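Home | Kitchen | Pots and Pans | Ladles and Spoons | Storage | Delivery | Contact

Werkine Small Steel Pot with Ladle

We have been selling the Werkine small pot for a good while now, and it is still the one we reach for ourselves when there is soup for two, a couple of eggs to boil or a bit of milk to warm before bed. It is round and plain, in stainless steel, polished inside to a proper shine, with a thin rolled rim and two black side handles. Nothing clever about it, and we mean that kindly! It goes on the hob, it comes off the hob, and it washes up without a fight.
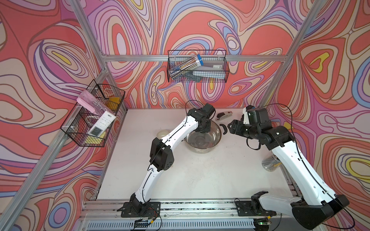

The steel bowl on the white worktop, with the cream lid to its left.

The handles are the part people ask about most, so a few words on those. They are curved like a hook, with a rounded end, and each is held to the rim by a wire bracket. You get two of them, one on each side, and that makes a full pot a good deal easier to carry to the table than one long handle that wants to tip. Do use a cloth if the pot has been on for a while, and give the brackets a quick look now and then when you're drying up.

With the pot comes the Sostoder ladle, in cream plastic. We tried several before settling on this one (there is a drawer in the Lytvynenko shop that closes only if you lean on it) and kept coming back to it for the long slender handle, which leaves your knuckles well clear of the steam. The bowl of the ladle is rounded and won't scratch the polish, so you can scrape about in the last of the broth as much as you please. 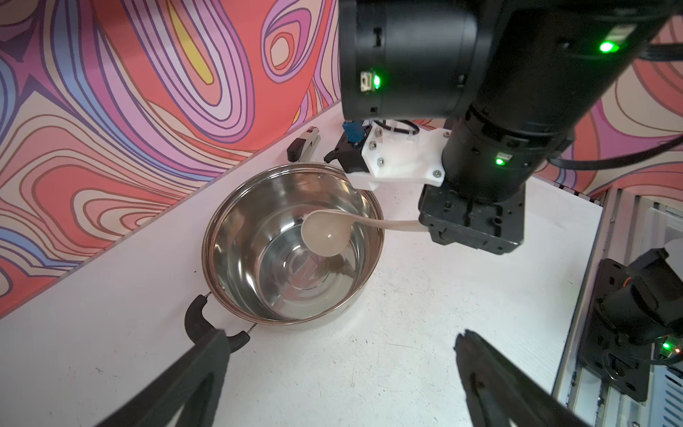 Please don't leave it standing in a hot pan, though. Plastic ladles go soft and take on a lean if they are forgotten over the flame, and then they never sit quite right again. Rest it on a saucer between servings. For the steel, warm water and washing-up liquid will do nearly everything, and if you live somewhere with hard water and the base goes chalky, a splash of vinegar left in for ten minutes brings it back up nicely.

The pot on its own weighs 611 g, and the handle of the ladle measures 214 mm. We pack both together in plain card, with paper in between so that nothing rubs. 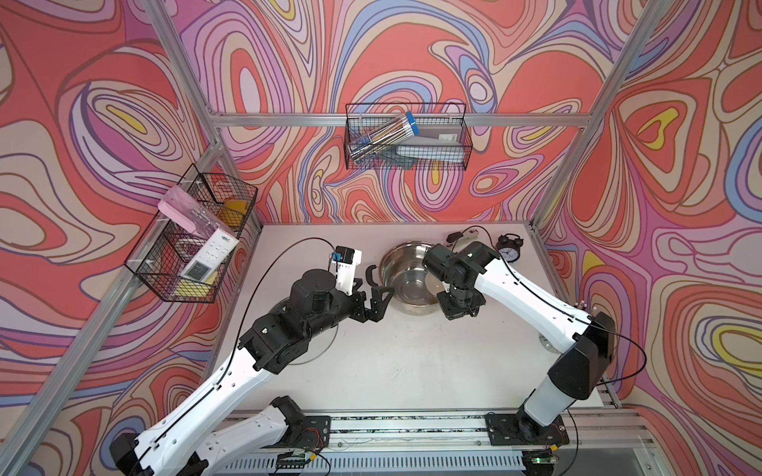 Spare handles can be had through Hillomura, who look after our parts, and they come as a pair with the wire brackets included. Fitting them is a matter of springing the wire gently into place, and a little patience helps. Lids are sold separately, so do have your old one to hand and measure across the rim before you order.

Comments (3)

soupandtoast
Bought this in January for my first flat and use it nearly every day. The ladle is longer than I expected but I've got used to it and now I like it.

Marrowfield
Does the pot go in the dishwasher? Mine has lost a bit of its shine inside, though it cooks just the same.

kettle_on
I wash mine by hand and it has stayed bright. Had to order the spare handles after dropping it on the step, they took two goes to fit but are holding well.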